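# Handling Rules for Hand-Held Gripper Work on Textiles

Project report, draft for review
Authors: Vega Carretero, Nicanor Pastor
Supervisor: Eleri Hughes
20 October 2018

## 3. Rules of practice

The first version of the rules was written in August and covered rigid objects only. It assumed a fixed work surface, a known object position and a single grasp per trial. Garments meet none of these conditions. Version 2 was drafted after the Musten trials, in which 249 recordings were reviewed against the written procedure and 16 were rejected. Most rejections concerned the start of the trial, before the fingers had touched the fabric.

The revised rules for the start position are as follows.

- 3.1 The fingers shall be open and clear of the garment when recording begins.
- 3.2 Both finger pads shall be in view of the gripper camera.
- 3.3 The garment shall lie fully on the designated surface. Other textiles may remain nearby if they do not lie on top of it.
- 3.4 The operator shall not smooth or straighten the garment by hand after the trial number has been called.
- 3.5 Where two grippers are used, the second shall be held to the side until the first grasp is chosen.

Rule 3.3 was disputed. Severino Pacheco argued for a cleared surface, as in the Brendholm procedure. We kept the looser wording. A cleared surface gives better repeatability, but the results carry over poorly to household conditions, and the project brief asks for the latter.
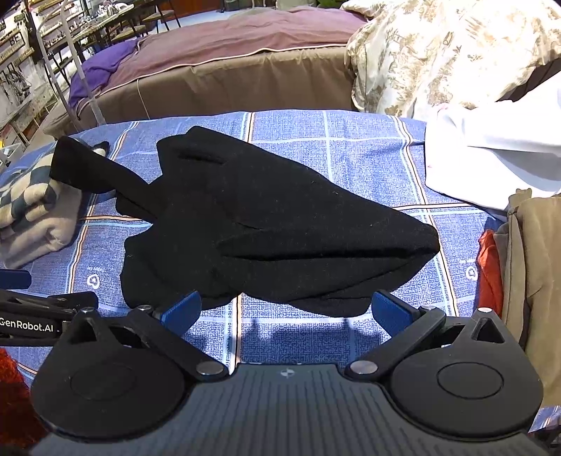
*Figure 2. Open finger pads below the lower edge of a dark knit garment on a blue printed sheet.*

Dark knits need a separate note. Overlapping layers have low contrast, and a reviewer may be unable to tell a fold from a free edge. For these garments the reviewer shall mark the grasp point as "uncertain" and pass the recording to a second reviewer. Lint on the fabric is not grounds for rejection.

## 4. Inspection of the tool

Finger pads and pivot screws shall be checked before each session. A loose screw changes the closing path of the linkage and makes the recorded opening width unreliable. The check is logged on the session sheet with the operator's initials. If a pad is replaced, the opening width shall be measured again and the old value struck through, not erased.

## 5. Open points

Rule 3.5 has been applied by two operators only, Fulgencio Robles and Vega Carretero, and its wording may change. The rules do not yet say how long an operator may pause between approach and grasp. A limit will be proposed once the Calvo recordings have been reviewed. Wet fabric is outside the scope of this version.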